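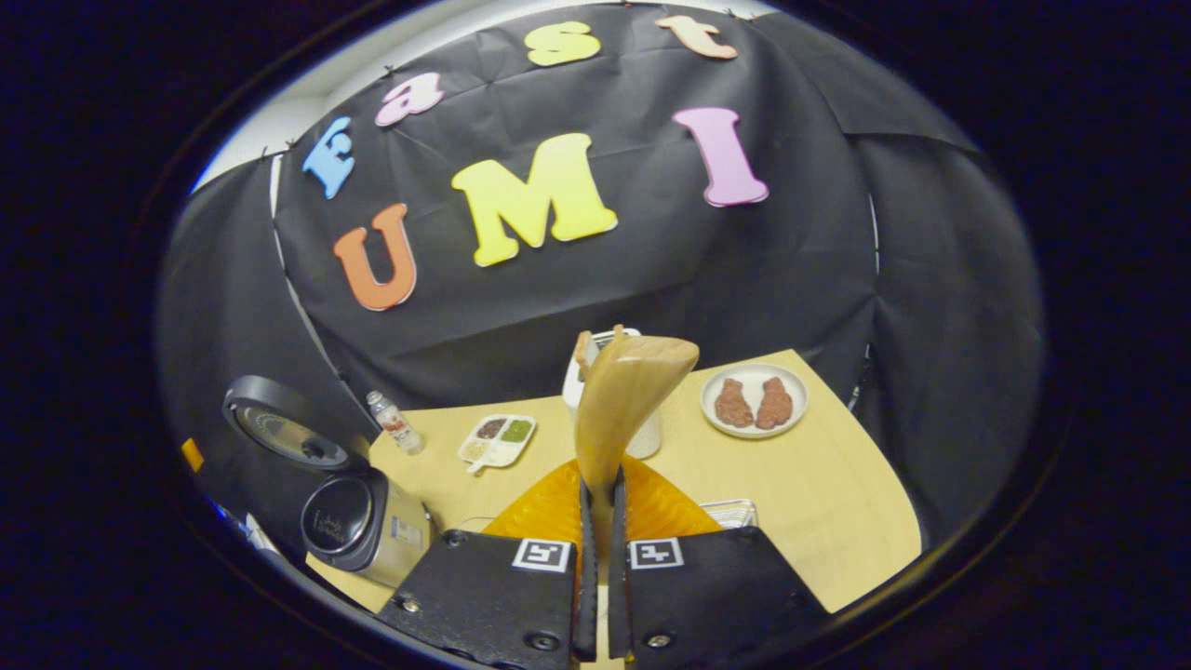 April, 2 pm
Reading time: 2 min

Natália wants the wheat paste recipe settled before the bookbinding evening class starts up again, so the morning went on paste. Two batches, same flour, same pan. Batch A cooked slowly with all the water in at the start, batch B had the flour slaked cold for 19 minutes first, as Viera has been telling us to do for as long as I have known her.

B is smoother. I have informed Viera, who took it with the grace you would expect.

Quantities for B, in case I lose the envelope again: 200 ml water, two level scoops of the Prurnik flour, pinch of alum. Took it off the heat at 88 degrees and put it through the sieve twice. The second pass caught a lump the size of a pea, so the first pass was largely ceremonial.

Pasted up four test boards with the grey bookcloth, grain running long. Two under the nipping press, two under the dictionary. Joaquim thinks the dictionary gives a flatter board. Joaquim also thinks the press is haunted, so we shall see tomorrow.

The spine linings are still a muddle. I cut them cross-grain out of the Salel paper and they curled up as soon as the brush touched them. Entirely my fault - the arrow is printed on the wrapper, in red.

To do:
- turn the boards and change the blotters before locking up
- ask Assunta whether the bone folder in the pencil jar is hers or ours
- order mull (the wide roll, not what came last time)
- label the fridge tub PASTE. Jarmila had the lid off and a spoon in her hand.

Recent entries
Sewing frame, new cords
Why the guillotine drifts
Marbling: a bad week
Leather paring, first go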